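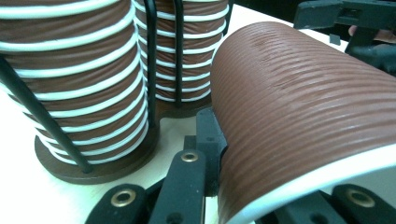

Is a more expensive gripper worth the money for a small shop?

Usually it isn't, and the people selling them would have a hard time proving otherwise with the numbers they publish.

I've spent a good part of this year trying out end effectors for a distributor that sells cord, braid and trim by the spool, and I've come away trusting my own notebook more than anything printed on glossy paper. What follows is my opinion. I was paid by the distributor, I was not paid by any of the vendors, and I bought my own lunch at both demos.

Start with the number everyone quotes, the success rate. Stolora's brochure gives 80 percent on "mixed cylindrical goods." I asked what the goods were. After two emails I got a list, and every item on it was a can, a bottle or a length of pipe. All hard, all smooth, all more or less the diameter the fingers were drawn for. A wound spool is a cylinder too, if you squint, but it doesn't behave like one. The outside of it is cord. Squeeze it and the wraps shift. Squeeze it a bit off center and they bunch up, and then you've sold somebody a spool with a ripple in it, and they send it back.

So 80 percent of what? In the Stolora test a pick counted if the object left the table and stayed up for 4 seconds. Nothing in the protocol asks what shape the object was in afterward. That may be fine for pipe. For us it was useless, and I suspect it's useless for half the people who read that brochure and nod.

Brusard does better on paper. They publish a longer test, 3,000 picks, and they let you see the failures. I respect that, and I wish more firms did it. But read the appendix and you find that all the picks were made on one bench, under one light, with the objects put back in the same pose by a fixture. Three thousand repeats of one easy thing tell me the motor doesn't wear out quickly. I'm glad to know it. I didn't need to know it first.

Ertuğrul Kozan, who ran the Brusard demo we went to, was patient with me about this. His view is that you have to hold everything still or you can't compare two grippers at all, and I see the logic. If I change the light, the pose and the object together, I learn nothing about which finger is better. Fair enough. My trouble is with what happens next, when the fixed-bench number gets lifted out of the appendix and put on the front page with the word "versatile" beside it. He didn't have an answer for that, and I don't think it's his department.

What we did was duller. We took goods off the shelf, both the thick wraps and the very fine ones, set them on a pale tabletop and went at them with hand-held grippers before we let any arm near them. Hand-held trials get looked down on. I've had an integrator tell me they're "not real automation," as if the spool cares what is on the other end of the wrist. With a tool in your hand you find out in a morning where the contact wants to be, how much opening you need, and whether the approach is blocked by the rack or the base or the next spool over. An arm will tell you the same things in three weeks with an invoice attached.

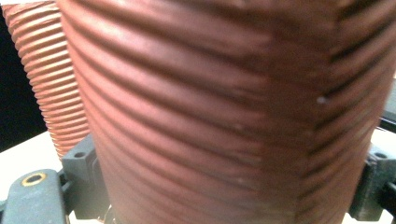

The opening matters more than the force, in my experience, and it gets one line on the data sheet. Force gets a graph. Vendors like force because it goes up with price. But on a soft winding you almost never want more force. You want two contacts that arrive together, on opposite sides, low enough that the weight is carried and nothing rolls out. A cheap gripper that closes evenly will beat a strong one that closes crooked, and I would put that on a T-shirt if anyone made T-shirts for this.

Now cameras. The Siriwan unit we had on loan came with a lot of talk about seeing texture. I'll grant that it sees texture. Fine grooves are texture, so it saw those, and its software then drew confident little outlines around bands of them and called each band an edge. On striped cord it was worse. A white stripe on brown looks like the end of something if you've been raised on boxes. We got the false edges down by turning settings off, one after another, until the clever camera was doing what a plain one does. That's a pattern I've met before and I don't enjoy paying for it.

I'm told the next release fixes this. It may. I've been told that about a fair number of next releases.

Wanpen Panyasiri disagrees with most of the above, and she has set up far more cells than I have, so let me put her case properly. She says small shops underbuy. They pick the cheap gripper, it does the one job, then the catalog changes and they're back at the start with a drawer full of fingers that fit nothing. She'd rather see a shop pay more at the outset for a controller that takes any tool, and she thinks the Dudgate controller, slow menus and all, is worth its price for that reason alone. I've used it. The menus are slower than she admits. But swapping tools on it took minutes where the other one wanted a reboot and a phone call, and on controllers I've come around to her side.

On grippers I haven't. Flexibility is a fine thing to own once you know what you need it for. Most shops I visit don't know yet, and the sales call arrives before they've had a chance to find out. They end up buying range they never use and missing the two or three things that would have helped: even closing, fingers you can swap without special tools, and a shape low enough to get under what they sell.

If you're about to go to a demo, bring your own goods. Bring the ugly ones, the ones that were returned, the ones wound a little loose. Ask to hold the tool yourself. Ask what counts as a pick, and ask to see the item after it has been put down. I did this at both demos and at one of them the room got noticeably cooler. We bought the other firm's fingers in September, the plain version, and left the force sensor off the order. I'll look at the sensor again when somebody can show me a returned spool it would have saved.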